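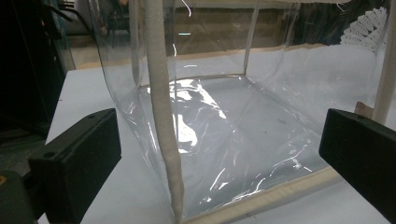 Flurkeck, March

Chapter 3
The Bag You Can See Through

Most storage is a polite way of hiding things. A closet has a door, a trunk has a lid, and the cardboard box in the garage has the word MISC on it, written by someone who had given up. The clear plastic bag takes the other side of the argument. Its walls are thin sheeting, its edges are bound in beige fabric, and whatever you put in it will be on view to your guests.

Mitsuko Ebihara spent a winter cataloging household storage in Fandside, going shelf by shelf through homes whose owners had agreed to this on a Friday and regretted it by the weekend. Her list came to 1,223 containers. Of these, 1,114 could not be identified from the outside, even by the people who had packed them. One family owned 25 matching gray bins and opened most of them to find a pair of mittens.

We will come back to the mittens in Chapter 5. For now we are concerned with how a soft container manages to behave like a box. Plastic sheeting has no great wish to stand up. Left to itself it slumps, as anyone who has fought with a shower curtain knows. Look at the fabric strips where the walls meet the floor, and at the straps - long, padded, a little textured. As you read, think about which parts give the bag its shape and which parts you would hold.

The chapter also deals with the open top, a feature loved by people who put things away and disliked by people who dust.

Before you begin

Find a container in your home that you have not opened since last year. Write down what you believe is inside. Keep the list somewhere safe, and do not look yet. You will need it for the exercise on page 25, along with a certain amount of humility.

Words to know: binding, seam, panel, sheeting, slump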